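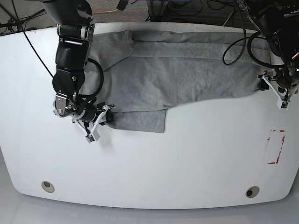

Skastach opens its towel-folding trial to visitors in November – and asks them to bring doubts

Skastach, which runs linen service for small hotels, will hold an open afternoon at its Mok site in November, starting at 1:30 p.m. Visitors can watch a two-armed robot from Tarudeck handle terry towels and put questions to the people running the trial.

The company is not announcing a purchase. "We have seen plenty of folding demos, and most of them were edited," said Su-chen Kwok, operations manager at Skastach. "I want to see it get a towel wrong and find out how long it takes to recover."

During the trial so far, the robot has been given 194 towels. It finished 60 without a person stepping in. Skastach staff fold about 11 towels in the time the robot takes over one, and Kwok said she would not call that close.

Tarudeck engineer Hoi-yan Tsao said corners remain the hard part, mainly when a towel lands bunched up. "We think it will improve. We can't promise when," Tsao said.

The demonstration will run live for one hour, with no practice towels beforehand. Guests may hand over a towel of their own, as long as it is clean. Failed folds will stay on show next to the good ones.

Questions about jobs will be taken by Hui-mei Hung, who heads the folding room. Hung has said she is not convinced the machine belongs there, and she was asked to speak for that reason.

Places are free but must be booked through the Skastach front office. Press should ask for Sum-yee Leung.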